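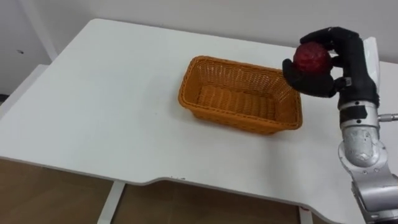 The Ondness is our rectangular table basket for fruit, bread, letters and all the small things which in a home never find their own place. It is made for us by the Vasiliu workshop and we have it in the Toltdale store for several years now, first only in one size and today in three. The color is an orange-tan, warm, and it stays visible on a white table without being too loud. The weave is a tight lattice and the rim is thicker, a braided edge that goes all the way around the top. With a deep red ball held just beside that rim you can judge the color quite well, because red is difficult for many orange baskets. They become pale next to it. The Ondness does not.

Item number: 3000
Name: Ondness table basket, rectangular
Maker: Vasiliu
Color: orange-tan
Sizes: small, medium, large
Price: $19 for the small size. Medium and large on request, please see below.
Availability: in stock, Soltombridge store and mail order
Page last changed: 10/5/24

The shape

Many customers ask us first for a round basket, and we understand it, the round one is the classic fruit basket. But a table is mostly rectangular, and a shelf also, and a window sill for sure. A rectangular basket stands with its long side against the wall and the rest of the table remains for you. The corners of the Ondness are rounded, so it does not look like a box. The sides open a little toward the top. It is a small angle but it makes a difference when you take something out from the bottom, your fingers have more space.

The floor is woven in the same way as the walls and it lies flat on a flat table. If you receive a basket which is rocking, put it upside down overnight with a heavy book on the floor of it. In most cases it is corrected in the morning. If it is not corrected, send it back and we change it.

The rim

I want to say a few words about the rim, because this is the part where baskets are made well or badly. In a cheap basket the ends of the strands are only cut and pushed down inside the edge. After half a year they come out one by one, and they scratch the hand and catch the sleeve of a sweater. Vasiliu binds the rim tightly as a separate step, after the walls are finished. You can carry the basket by this rim with both hands, one on each short side. We do not recommend to carry it with one hand when it is full. The rim will hold it, but the basket will twist and with time it keeps this twist.

When you run a finger along the rim you will find one place where the binding starts and ends. It is a little thicker there. This is not a fault. Turn this place to the wall if it disturbs you.

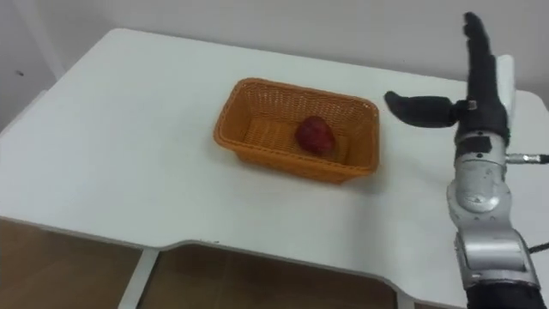
The Ondness on a white tabletop, with one red fruit on the woven floor.

What to put inside

Fruit is the main use. Air comes in through the small openings in all four sides, and this is good for apples, oranges, pears and pomegranates. Do not fill the basket up to the rim. Two layers are the maximum for apples, and for soft fruit like peaches or plums please make only one layer. For grapes and berries take a plate or a bowl, the juice goes into the weave and it is a long work to get it out again.

For bread, lay a cotton napkin in the basket first. The crumbs find the openings immediately and after breakfast they are on the tablecloth. A linen napkin is also fine. We sell a liner that is cut for the medium size, with small ties at the corners — it is in the list at the end of this page.

Other uses we hear from customers are letters and keys near the door, balls of wool, remote controls, children's toy vegetables, hand towels in a guest bathroom. With towels please be a little careful and use only dry ones. The basket can stand in a bathroom, but it should not stand in the shower area.

It is not a basket for laundry and not for firewood. We are asked this sometimes for the large size. The large size is bigger but it is still a table basket, and the weave is fine, so heavy pieces with sharp ends will damage it.

Which size to choose

Small is right for a kitchen table of two persons or for a desk. Medium is what we sell the most, families take it for fruit and restaurants take it for bread. Large is for a sideboard, or for a long table where it stands in the middle and everybody should reach it. If you are not sure, cut a piece of newspaper in the size that you imagine and leave it on the table for one day. My wife taught me this for carpets but it works for baskets as well. After one day you know if it is in the way.

The three sizes do not nest perfectly. The small one goes into the large one, the medium one goes in also but it sits tight, and we would not store them like this for a long time. The rim of the inner basket presses on the wall of the outer one.

For measurements please write or call us. The baskets are woven by hand and there is a difference from piece to piece, so I prefer to take the one that you will receive and measure it for you. If it must fit in a certain shelf, tell me the width of the shelf.

Color

The tone is between orange and tan, in some light it goes more to brown. In the evening under a warm lamp it is darker than during the day. Two baskets from different deliveries can be a little different, and when you want a pair, please order them together so that I can choose them side by side. On a white or pale table the color is strongest. On oak it is more quiet. On a very dark table I personally find it very beautiful, but this is a question of taste.

We had for a short time also a gray version. It is sold out and Vasiliu does not plan to make it again. In April we expect to have a natural, light version in the small and medium size. We do not take advance orders for it.

Care

Take the fruit out and turn the basket over above the sink or the trash can. Tap on the floor with a flat hand. For dust in the lattice a dry paintbrush is the best tool, a soft one, as for watercolors. If there is a spot, use a cloth with lukewarm water and one drop of dish soap, wipe it, then wipe again with clean water. Let it dry in the open air, standing on one short side. No dishwasher, no bleach, and do not put it on a radiator.

Direct sun all day will make the color paler in the course of some years. Turn the basket sometimes and it will at least be pale evenly.

If a single strand breaks in the wall, do not pull on it. Cut it short with nail scissors on the inside. The strands next to it hold each other and the basket will not open. For a broken rim you can send the basket to us, Vasiliu repairs it. You pay the shipping in one direction and we pay the other.

Ordering and delivery

You can order by mail, by phone or in the store in Soltombridge. For orders above $70 we ship free of charge. Below this the shipping is calculated by weight, and a basket weighs not much, so please do not buy three only for the free shipping. The basket comes in a carton with paper inside, no plastic foam. Keep the carton for one week in case that you want to return it. Returned baskets must be clean and without fruit smell.

Restaurants and cafes which need a larger quantity should write to us early. Vasiliu is a small workshop and they weave in the order in which the requests come in. For personal advice ask for Wondimu Mekonnen, I am in the store in the mornings and I answer the mail in the afternoon.

Related items
Liner for Ondness, medium, cotton with ties
Vasiliu bread basket, long and low
Vasiliu round basket with lid
Linen napkins, set, unbleached
Soft cleaning brush for woven goods
Toltdale fruit bowl, glazed, white

Comments

Marjorie P.
Bought the medium one for apples and it has been on our counter ever since. Color is a bit more orange than I expected but I got used to it in a day and now I like it. The trick with the heavy book worked, mine did rock a little at first.

teaandtoast
Can the liner go in the washing machine?

Toltdale store
Yes, warm wash, open the ties before. It becomes a little smaller the first time, this is calculated in the cut. W. M.

R. Hollis
We use the large for bread rolls at the church lunch. One strand went on the side after a year, cut it like you say, can't even find the spot anymore. Would love to see a version with a lid!

Dana
Is the small one deep enough for lemons? I want it for the window sill.

Toltdale store
Lemons are no problem. Please send me the depth of your window sill and I will measure one for you. W. M.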